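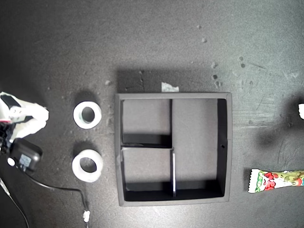

Rafsan Selvanayagam would put the snack in the big compartment first and let everything else find its place around it, and plenty of people who have packed one of our boxes agree. We at Dritham are happy to leave that argument open, because today we are announcing the Zostoleo packing days, when anyone who likes a tidy box is welcome to come and fill a few with us.

Over the month of September we hope to pack up to 400 divided boxes for new students moving into their first rooms. Each box is open at the top and split into compartments of different sizes, so there is a spot for something long — a candy bar, say — and smaller spots for the odds and ends that otherwise end up at the bottom of a bag.

"I have packed for three moves of my own and I still get it wrong, so I am delighted to have company this time," said Gayan Chowdhury of Dritham. "Bring a friend, take your time, and please do stay for coffee afterward!"

Plastic cups are part of the packing too, and we ask that you look inside each one and wipe off any dust before it goes anywhere near a box. 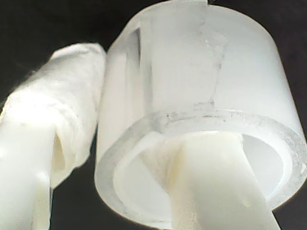
How to take part

Sessions are held at the Dudach hall, with room for 30 people at each. Places are free, and children over 5 are very welcome with a grown-up. Please sign up at the Dritham front desk by 04/09/2019.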